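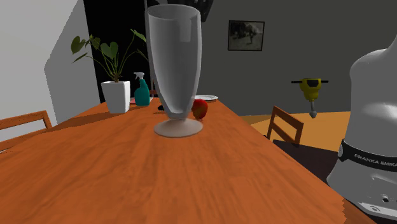
Making weight for an amateur bout is mostly planning, and most people start planning on fight week, too late. This is how I do it with the novices at Truron. You need a scale, a notebook and a kitchen you can stand to look at. Small red apple on the table, white plate, tall clear glass – fine, that's a snack. Same fighter, same scale, same time every morning. Write it down.

Step 1. Get your real number
Weigh in first thing, after the bathroom, before any drink. Do it every day for a week and average it. One reading tells you nothing. Nisha Mishra fights at 144 and walks around close enough that she never has a horrible week. Be like that if you can.

Step 2. Pick the class
If the gap is more than a few pounds, go up a class. Seriously. First fight is not the time to find out how you feel drained. Ask your coach before you sign anything, and check if your show has a same-day weigh in. Liridby does, so no time to refill.

Step 3. Start early
Bout in February? Start right after the holidays. Cut the soda, cut the late night snacks, keep the protein. I have people drop 2 snacks a day and change nothing else for the first stretch. Boring. Works for most.

Step 4. Keep training normal
Pads, sparring, wrestling rounds, all as usual. If you're gassing in rounds you used to finish, you are eating too little. Put some rice back in. Don't add 1,000 skips at the end of class to "burn it off" – you'll just wreck your calves.

Step 5. Fight week
Food you know. Nothing new, nothing spicy, no buffet. Keep drinking water. No sauna, no trash bags, no pills, I dont care what the guy at Varela told you. Dizzy or heart racing = stop and get a doctor, fight's off.

Step 6. Weigh-in day
Get there 20 minutes early. Bring ID, medical card, and light shorts. Check yourself on thier test scale first if they have one. Pack a drink and plain food for after – bananas, white rice, a sandwich. Sip, dont chug.

Missed weight? Tell your coach right then. Sometimes the other corner will take a catchweight, sometimes not.

Rules differ by show, so read your bout sheet. The Prunallow one has the weigh-in time on the back page.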